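Local News | Science & Tech | What's On

I spent an afternoon teaching a robot to deal with cups, and I was not very good at it

20 June 2022

If you've driven out of Motincombe on the Wenau road you'll have passed the old seed merchant's, the long brick building with the green doors. A small firm called Parnier has had the back half of it since October, and last week they opened up for an afternoon so that people who live nearby could come and have a go at what they do in there. I went along because it was raining and it was free, and I ended up staying until they wanted to lock up.

What they do is teach robot arms to handle ordinary things from the kitchen. You might think that would mean a lot of typing, and I dare say there's some of that going on upstairs, but the part I saw was people holding a pair of handles and moving them about while the arm on the table copied them. Every time you do the job, the whole thing gets saved — where the arm went, how far the fingers opened, what its cameras were looking at — and the computer learns from a great big pile of those saved goes. My host told me they had 1660 of them for the cup job alone and still wanted more. I asked whether mine would be added to the pile and there was a slightly longer pause than I'd have liked.

The job itself sounds like nothing. You pick up a cup or a bottle from wherever it's been left, you move it over to the near side of the table, you put it down the right way up and you let go. Then somebody muddles everything up and you do it again. They use all sorts, bought or brought from home, and the idea is that the robot shouldn't get too used to any one of them. My lot was a bottle with a pink fruity label, a tall yellow-green cup, a teal one right at the back and a white one with a blue sleeve round it, which had something dark green in the bottom. I left that one till last!
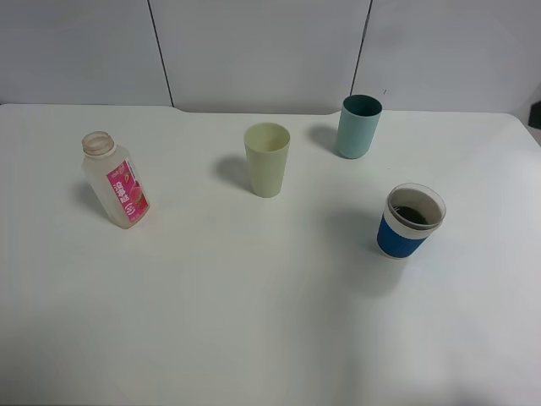 Having a go with the handles

There are two ways of doing it, they explained. The first is to take hold of the arm itself and push it through the movement, a bit like teaching a child to hold a bat. They used to do it that way and they've mostly stopped, partly as it makes your shoulders ache and partly as your own arms get in the way of the cameras. The second is the handles. You stand at a separate bench, you squeeze a trigger to close the fingers, and the arm follows along a tiny bit behind you. The set they have is a Nakajima one, second-hand, with tape round one of the grips, and it's lighter than I expected. I kept gripping it as if it might run off.

You get two goes to warm up and then they start saving. My first proper one was awful. I came in much too fast, got frightened, backed off, came in again from the side and knocked the cup flat. "Keep that one," said a voice behind me, and they did keep it, but in a separate folder with the other bad ones. Apparently those are useful too in their way, though the explanation went over my head.

The bit that really caught me out was the close-up view. You can watch the table with your own eyes, but they like you to use the screen as much as possible, so that you're working from the same pictures the robot will have later on. One of those comes from a little camera down by the fingers, and when you get near to anything it all turns to fog. You're left steering towards a large creamy blur with a ridge round the top and hoping for the best.

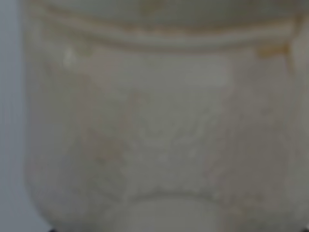
Very close in, as the camera near the fingers sees it.

I asked how on earth a computer could make anything of that, and was told that it has the wider view as well and learns to use the two together. The regulars do the same without thinking. One of them, a retired dental nurse who comes in a couple of mornings, can do 27 in an hour and chat the whole way through. I managed 12, in total silence, with my tongue sticking out.

I did get better. What helped was being told to stop first, with the fingers wide open and a decent gap to whatever I was after, and have a proper look before moving in. You line yourself up, you come forward slowly and you only squeeze when you're sure. Bottles are harder than cups for a beginner, as they're narrow and you can see through them a bit, and I found it very easy to aim at the shadow by mistake.

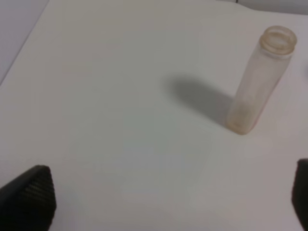

The other thing they're fussy about is letting go. I'd been opening the fingers and whipping the arm away in one go, quite pleased with myself, and was told very kindly that a robot taught by me would be throwing crockery about by teatime. So now it's open, wait, then back. I've caught myself doing it with my own mugs at home.

I did ask the obvious question about what it's all for. The answer was clearing tables, in the end, in places like hospital canteens where it's hard to find staff for the evenings. That's a long way off by their own account. The arm can manage the job by itself on a good day, with cups it knows, and it gets in a pickle with anything shiny.

Parnier are hoping to do another open afternoon in October, and they'd like to take on a few more people for the handles before then. It's paid by the hour, no experience needed, and you can sit down for it if you ask. Park round the side, by the way, as the front is for deliveries.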